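Yatziri Esquivel
Spent my morning sorting the dishes for the supper club. Posting how I do it because a couple of you asked after the last one.

Yatziri Esquivel
Every kind of thing gets its own tub. Square plates and the little dipping bowls share the big white bin -- they stack well and the bowls fit in front of the plates.

Yatziri Esquivel
Soup spoons go in the teal tub, chopsticks in the tan one. I don't bother lining up the spoons. They slide around the minute you lift the tub anyway.
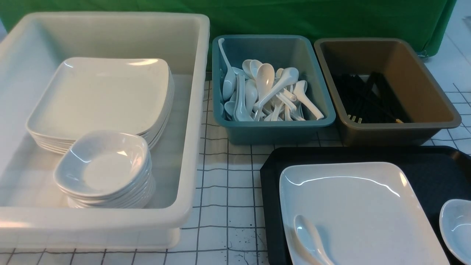
Yatziri Esquivel
Each setting gets built on a black tray. Big rectangular plate first, then a spoon on it, then I work back through the tubs for the rest.

Yatziri Esquivel
I used to keep all of it in one crate. Chipped 2 bowls in February and switched after that. Tubs were from Prudby, no lids, and they rinse out fine in the sink.

Yatziri Esquivel
Gonzalo Villanueva asked if the black chopsticks go in the dishwasher. Mine do, top rack. The finish has dulled a bit -- I can live with it.

Yatziri Esquivel
We have 13 people coming, so I'm setting out a spare tray as well. Menu goes up tomorrow once Yolotzin Cuautle decides on the broth.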